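Suturing Practice Gallery – Drunum Surgical Skills Centre

The Drunum Surgical Skills Centre keeps a small gallery of its suturing program for trainees, staff and visiting colleagues. The collection holds 91 images and is refreshed each April. Larger copies may be requested from the Olis reading room on the ground floor. 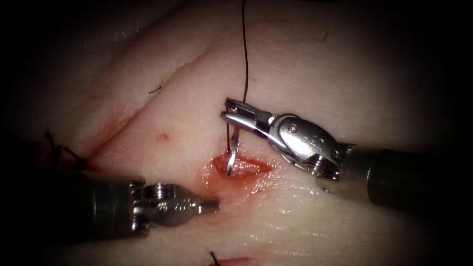

Trainees begin with the curved needle and a short incision. They learn to grasp the needle with the driver, to follow its arc through the tissue and to keep the thread clear of the work – a habit that takes many sessions to settle.

Practice hours are recorded in the centre's logbook, which reached 1,742 entries at the last update. Bookings for the Alcaraz teaching room open at the start of each term and are confirmed by email.

Contact: Gallery Desk, Drunum Surgical Skills Centre, extension 378 | © Nonditeo | Back to top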